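3.2 Snack packets and the single-serve problem
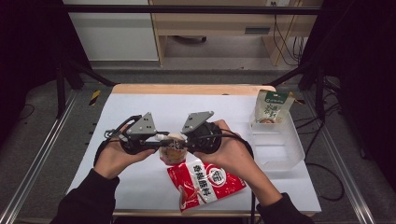 Snack food was the part of the pantry study I'd been looking forward to, and it gave us more trouble than the tins and the flour put together. Our question was a plain one: when people tip their shopping into see-through tubs, what do they do with the stuff that already comes wrapped twice? A lot of what we logged was in printed bags, and printed bags are easy. They lie flat, or they'll lean, like the white and green one propped against the back wall of the clear tub in Figure 2, with its top poking up over the rim. Little clear packets are another matter. The one held over the table in the same figure is all orange-brown food and no flat side worth speaking of, and packets of that sort are what this section is mostly about.

Figure 2. Snack packaging at the sorting table, with an open clear tub at right.

We visited seven households in Clellham and Potbridge and logged 139 snack items between them. I'd guessed before we began that people would sort by flavour, sweet on one side and savoury on the other. Only two households did. The rest sorted by what I ended up calling stiffness (a clumsy word, but it stuck in our notes). Anything that could hold itself up went at the back of the tub, and anything floppy was laid in front or shoved down the side.

Small clear packets didn't fit either spot. They rolled, they slid under the bigger bags, and by the second visit, in May, nearly half of them had left the tub altogether. We found them in fruit bowls, in a cutlery drawer and once in a teapot. When I asked about this, most people said they liked being able to see the food, so it made sense to keep it somewhere they'd walk past. Fair enough – I do the same at home with dried mango.

The colour of the big bags mattered more than I'd expected, too. Bright red packaging got remembered. People could tell me where a red bag was without opening the cupboard, even when they couldn't read the language printed on it, while paler bags were often bought again by mistake.

Nasr's earlier storage survey treats every wrapped item as one unit, whatever its size. We started out that way and gave it up after the first pantry. A big bag and a packet you can hold in your fingertips don't behave alike in a tub, and lumping them together hid most of what I've described here. The Vorkon tubs we handed out had straight walls and no dividers, so I can't say how much a divider would have helped. Section 3.3 goes back over the same shelves with the lids on.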